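工单:笔记本外接采集卡,画面每隔一阵就黑掉
状态:处理中(我自己边查边补)

先把情况说清楚。机器是Stekstead的14寸笔记本,采集卡是Ginport的USB款,录制软件用Pokeck。症状是录着录着预览变黑,声音还在,过几秒画面又回来了。一月份升过一次系统,之前好好的!
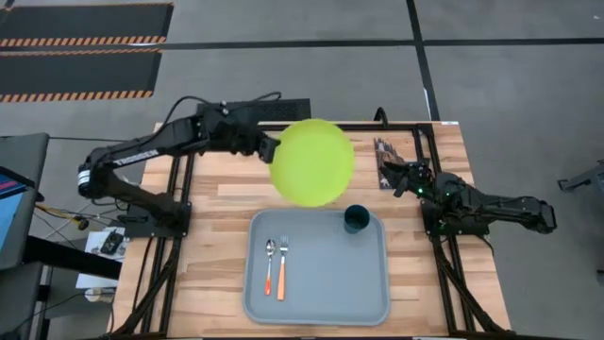
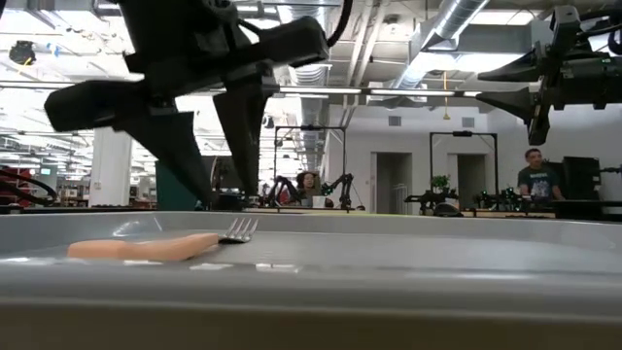
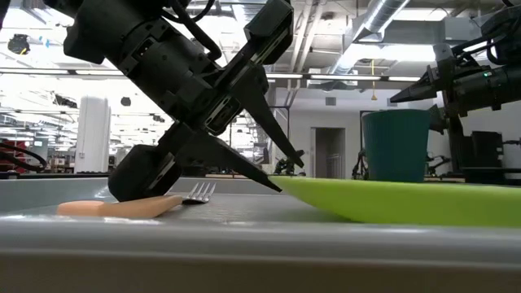 先说我试过的东西。换线是第一步,手边三根USB线轮着插了一遍,黑屏照旧。接着怀疑是接口受力,我平时图省事把线绷得很直,机器一挪就拽着插头。后来学着照片里机械臂上那根黑线的样子,留出一个大弯再固定,插头确实不晃了,黑屏少了一点点,但没根治(所以接口松只能算半个嫌疑)。

然后翻日志。Pokeck的日志真的很啰嗦,一晚上攒了2,602行,我搜“signal lost”,发现每次丢信号前面都跟着一句“device suspended”。哦,省电!去设备管理器把USB根集线器的“允许计算机关闭此设备以节约电源”勾掉,电源计划里的USB选择性暂停也关了。重启,录了40分钟,一次没黑,我高兴得差点就把工单关了。

结果当晚插上扩展坞再录,大概30分钟的时候又来了,而且这回连声音都断。摸了一下采集卡,烫手。监控软件显示处理器81度,不算离谱,可卡就压在笔记本出风口旁边,等于一直被热风吹。我把它挪到桌子另一头,再录一场,撑到结束都没事。

补充一条:Octavio Ulloa在下面留言,让我别走扩展坞,直接插机身左侧的口,他说Roy那款扩展坞几个口共用一条带宽,再接个移动硬盘就容易挤。我回头看了一眼,我的就是Roy,硬盘也确实插着,唉。改成直插以后,1080p、60帧录了两场,日志里搜不到“signal lost”了。

目前的设置记在这儿,免得我下次重装又忘:采集卡直插机身左侧;移动硬盘留在扩展坞上;USB选择性暂停关闭;Pokeck的缓冲保持默认,之前我手贱调大过,声音会慢半拍,别再动了。

还有个小问题没弄明白,笔记本合盖再打开以后,Pokeck认不出采集卡,得拔插一次才行。驱动已经是官网最新的,回滚旧版也一样。有人碰到过同样情况的话麻烦说一声,日志我可以贴全。工单先开着,等我把合盖这个查完再关。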